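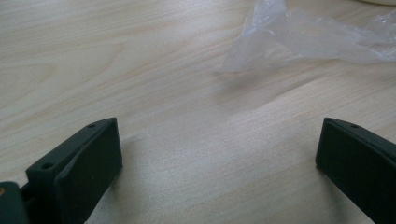 Figure 1. Light wooden tabletop with a crumpled translucent plastic bag.

Plastic Bags on the Desk: What Happens to Small Packaging in a Shared Study Room
Student project report, Okadby campus

6 min read

1. Introduction

In our first semester we had to choose a topic connected with everyday waste. Our group chose packaging, but a very small part of it: the thin clear bags that come around small household objects. Such a bag is opened on a desk, the object is taken out, and the bag stays there. It weighs almost nothing and it is easy not to see, because the color of the table comes through it.

We wanted to answer two questions. First, how do people take the bag off an object and put it back on? Second, where does the bag go after that? We did not study the chemistry of plastic and we did not calculate costs.

2. The place and the objects

The work was done in March in the study room that our course uses. The room has a dark gray carpet, beige walls and light wood-grain tables. We mention the tables for a reason. On a light surface with a strong grain a clear bag is difficult to notice from the door, and this had an effect on our results in section 4.

The objects were things that students brought from home or received by mail: cups, jars, chargers, small lamps, containers with a lid. All of them could be held in the hands. Some bags were the original ones and some were replaced by us, when the original was torn. The replacement bags came from one supplier, Stukow, and all had the same size.

3. How we worked

We collected 224 observations. One observation means one object and one bag, from the moment when the person sits or stands at the table until the moment when he or she leaves it. In total 27 students took part. They knew that the topic was packaging, but they did not know that we would look at the table after they left. We told them at the end and everybody agreed that we could use the notes.

Each person received the same short instruction: unpack the object, place it on the table, and pack it again if you think it is useful. The last part was left open on purpose.

After some discussion we divided the shapes into flat, square and round. Round objects gave us the most work.

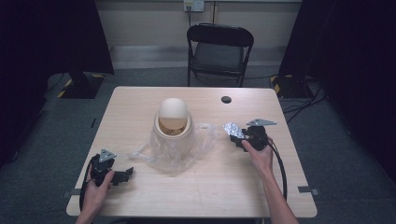 A cylinder with a dome on the top is a good example of the problem. The bag can be pushed down easily and then it lies around the base, but to bring it up again you must lift the object or pull the plastic from several sides. The wide rim makes a kind of step, and thin plastic likes to hold on a step. With square boxes the participants usually found a corner and pulled from there. With round things there is no corner, so they turned the object, and sometimes they turned it back again.

4. Results

The flat objects were packed again most often. People slid them into the bag almost without thinking, like a letter into an envelope. Square objects were in the middle. Round objects were packed again least often, and many participants stopped after the first try. Two of them told us that they "would use a bigger bag at home", and this is a fair comment on our choice of one size.

The second question gave a more surprising answer. We had expected that the bags would go in the trash bin, or in a pocket. In many cases the bag stayed on the table, more or less in the place where the object was before. When we asked later, several students said that they did not remember a bag at all. On the one dark table in the corridor, which we used for 5 observations only, no bag was left behind. The number is too small to prove something, but we think the color of the table is worth a separate test.

We also noticed that a bag which was crumpled stayed longer than a bag which was smooth. A smooth bag looks like something to keep. A crumpled bag looks like trash, and it seems that trash is always the work of the next person – we include ourselves here.

5. Problems and limits

The room was not always quiet, and some participants were in a hurry before the class on Wednesday. Our categories of shape are simple, and a jar with a handle could be placed in two of them. A similar project in Cáceres, which our teacher showed us, worked with 800 items and paper bags also. We could not compare directly, because their participants worked at home.

6. What we suggest

For the study room we suggest a small box for clean bags on every table, at the side where people sit. For round objects we would like to test a bag with a wider opening, or a simple sleeve that is open at both ends. The next group can have our note sheets and the rest of the replacement bags, which are in the lower drawer near the window.

5 shares · 2 comments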